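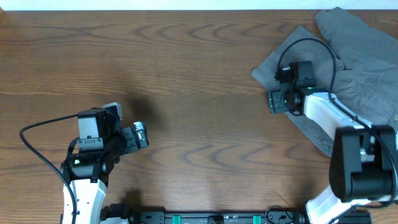 A dobragem de roupa é o conjunto de gestos pelos quais uma peça têxtil solta passa a ocupar uma forma plana, compacta e fácil de arrumar. Pratica-se em quase todas as casas, em lavandarias, hotéis, hospitais e lojas, e tem uma riqueza técnica surpreendente para uma tarefa que se aprende na infância, quase sempre por imitação. O ponto de partida raramente é a peça estendida. O mais comum é um pano amarrotado sobre o tampo de uma mesa de madeira, como o cinzento ao fundo, com as camadas sobrepostas e uma ponta a sair para o canto, e é precisamente essa ponta que costuma indicar por onde começar. O termo abrange a dobra propriamente dita e também os passos que a preparam: desenredar, sacudir, estender, alisar e alinhar. Em alguns manuais de economia doméstica inclui-se ainda o empilhamento, que outros autores tratam à parte.

Terminologia

Em português usam-se «dobrar», «dobragem» e, em sentido mais restrito, «dobra», que designa a linha ou o lado por onde o tecido se volta sobre si mesmo. «Vinco» é a marca deixada por uma dobra com pressão, intencional (como nas calças) ou acidental. «Ruga» e «engelha» aplicam-se às marcas sem direção definida. «Prega» reserva-se na costura para a dobra fixada por pontos, embora na linguagem corrente sirva para qualquer ondulação do pano. No Brasil é frequente «amassado» para o estado que em Portugal se chama «amarrotado» ou «amarfanhado», palavra deliciosa que quase imita aquilo que descreve.

Comportamento do tecido

Um tecido é uma folha muito flexível que resiste razoavelmente a ser esticada e quase nada a ser dobrada. Daí vem toda a graça e toda a dificuldade do assunto. Largado sobre uma superfície, o pano assenta numa combinação de arcos, bolsas e camadas que depende da gramagem, da estrutura, da fibra e do modo como caiu, e dois lançamentos da mesma peça dificilmente dão o mesmo resultado.

Nos tecidos planos, a trama e a teia cruzam-se em ângulo reto. Puxados no sentido de qualquer dos fios, deformam-se pouco. Puxados na diagonal (o viés), cedem bastante, e é por isso que um guardanapo agarrado por cantos opostos perde o esquadro com tanta facilidade. As malhas, como as das camisolas interiores e das t-shirts, esticam em todas as direções e tendem a enrolar nas orlas cortadas. O algodão e o linho guardam bem os vincos; a lã recupera melhor a forma; muitas fibras sintéticas escorregam umas sobre as outras e obrigam a fixar a pilha com a mão enquanto se trabalha.

A visibilidade também conta. Num tecido liso, as rugas percebem-se apenas pela luz e pela sombra, e uma luz lateral suave revela ondulações que a iluminação vertical apaga. Nos estampados acontece o contrário: o desenho disfarça as rugas, mas as riscas e os xadrezes denunciam de imediato uma dobra torta.

Encontrar a borda

A fase mais subtil, e talvez a mais bonita de observar em alguém experiente, é a busca da borda. Quem dobra roupa há muitos anos não olha para o monte inteiro: percorre-o com os dedos até sentir uma bainha, um canto ou uma costura, e segue-a como quem segue um corrimão. A bainha é mais espessa do que o resto do pano e o tato reconhece-a antes da vista.
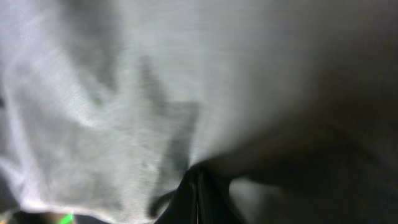

Tecido claro franzido, com pregas marcadas e a orla inferior ondulada.

Segura a primeira ponta, procura-se a segunda. Há duas maneiras clássicas de o fazer. Na primeira, desliza-se a mão livre ao longo da bainha até ao canto seguinte, mantendo uma tensão ligeira. Na segunda, levanta-se a peça e deixa-se que o próprio peso a desenrole, agarrando depois o ponto mais baixo. Esta última resulta muito bem com toalhas e fronhas, menos com peças de mangas compridas, que se embrulham no ar com um entusiasmo notável.

Quando o pano é apanhado a meio, longe das orlas, forma-se um cone de pregas que irradia do ponto de preensão. Não se perde nada com isso. Basta pousar a peça, abrir as camadas de cima e retomar a busca. O erro mais vulgar dos principiantes é puxar duas camadas ao mesmo tempo, tomando-as por uma, o que deixa uma dobra escondida por baixo de uma face aparentemente lisa.

Superfície de trabalho

A mesa é a superfície preferida na maior parte dos manuais. Convém que seja mais larga do que a peça aberta, que esteja limpa e que tenha altura suficiente para se trabalhar sem curvar as costas. A madeira envernizada deixa o tecido deslizar, vantagem clara na hora de alinhar e pequeno incómodo com os cetins, que fogem. Sobre uma manta ou uma toalha estendida ganha-se aderência e perde-se velocidade. A cama serve para lençóis e edredões, mas o colchão cede sob a pressão da mão e os vincos saem menos nítidos.

Em contexto profissional dobra-se muitas vezes de pé, com o monte por dobrar de um lado e a pilha pronta do outro. A posição relativa varia com a mão dominante e é objeto de convicções fortíssimas.

Técnicas principais

Dobra em metades. A mais simples e a mais antiga. A peça é estendida, alisada do centro para fora e dobrada ao meio, borda com borda, tantas vezes quantas o tecido permita. Usa-se em panos de cozinha, guardanapos, toalhas de rosto e fronhas.

Dobra em terços. Divide-se a largura em três faixas e voltam-se as laterais sobre a central. Dá um retângulo estreito com as orlas recolhidas, muito apreciado nas toalhas de banho, porque a face exterior fica inteiramente lisa.

Dobra de camisa. As mangas são levadas para as costas, as laterais seguem-nas e a parte inferior sobe em 2 ou mais voltas até ao colarinho. A largura final costuma ser definida por uma prancha ou, na falta dela, por uma revista.

Enrolamento. A peça, dobrada primeiro em faixa, é enrolada sobre si mesma. Ocupa bem as malas de viagem e as gavetas fundas.

Dobra em pé. O retângulo é reduzido até se sustentar sozinho sobre um dos lados, e as peças arrumam-se em fila, como livros. Permite ver tudo de uma vez, prazer que só compreende inteiramente quem já procurou uma camisola preta no fundo de uma gaveta às seis e meia da manhã.

Dobra de Dakby. Variante regional para panos quadrados, em que dois cantos opostos são levados ao centro antes da dobra ao meio. Forma um envelope com bico. Deve o nome à localidade de Dakby, onde continua a ser ensinada nas aulas de trabalhos manuais e onde se admite, sem grande pudor, que demora o dobro do tempo da dobra vulgar.

O lençol com elástico

O lençol de baixo merece secção própria. Os quatro cantos franzidos impedem que a peça assente plana, e a solução consagrada consiste em encaixá-los uns nos outros. Enfia-se uma mão em cada um de dois cantos vizinhos, do avesso, e vira-se um sobre o outro; repete-se com os restantes até os quatro ficarem aninhados na mesma mão. Pousado na mesa, o conjunto forma um L de elástico em dois lados, que se volta para dentro antes de dobrar em terços. A primeira tentativa sai quase sempre mal. À quarta ou quinta, o gesto torna-se fluido e chega a ser viciante.

Ensino e documentação

A recolha mais extensa sobre o tema é a de Ľudovít Kováčik, que descreveu 170 maneiras de dobrar têxteis domésticos a partir de visitas a casas, rouparias e pequenas lavandarias. O seu caderno de campo distingue-se pela atenção às mãos: anota que dedo entra primeiro sob a bainha, qual das mãos fica parada, em que momento se alisa. Kováčik propôs ainda uma notação de setas e letras, conhecida como notação Clutow por ter sido publicada nos cadernos da editora com esse nome. A dobra em terços de uma toalha cabe numa linha. O lençol com elástico ocupa quase uma página.

A rouparia Adell conserva uma coleção de 1197 panos de amostra, guardados com as dobras originais e nunca engomados desde a entrada no acervo. É material precioso para estudar a forma como os vincos envelhecem: nos linhos, a fibra desgasta-se exatamente sobre a linha e acaba por abrir; nos algodões mais grossos, a marca alarga e esbate-se. A partir da coleção, a oficina têxtil Strömberg passou a recomendar que as toalhas de mesa de uso raro sejam redobradas por linhas diferentes a cada arrumação.

No ensino, a progressão habitual começa no pano de cozinha e segue para a toalha, a fronha, a t-shirt e a camisa. Um aprendiz com mais de 20 toalhas feitas já costuma acertar as bordas à primeira. Muitos professores propõem também o exercício inverso, dado um monte amarrotado, identificar a peça sem a levantar, apenas pela bainha, pela espessura e pelas costuras que se encontram ao apalpar.

Conservação e vincos

A roupa dobrada ainda morna da secagem alisa-se melhor à mão. Dobrada húmida, ganha cheiro e pode manchar. As peças que esperam muito tempo num cesto adquirem rugas que resistem ao alisamento e pedem ferro ou vapor, sobretudo as de linho.

As pilhas altas comprimem as peças de baixo e marcam-nas. As malhas de lã guardam-se dobradas e em montes baixos, de preferência com papel de seda entre as camadas. Nos têxteis bordados, a dobra deve evitar o relevo do bordado ou, se isso for impossível, fazer-se em torno de um rolo de pano macio.

Ver também

Bainha
Engomagem
Prega (costura)
Roupa de cama
Viés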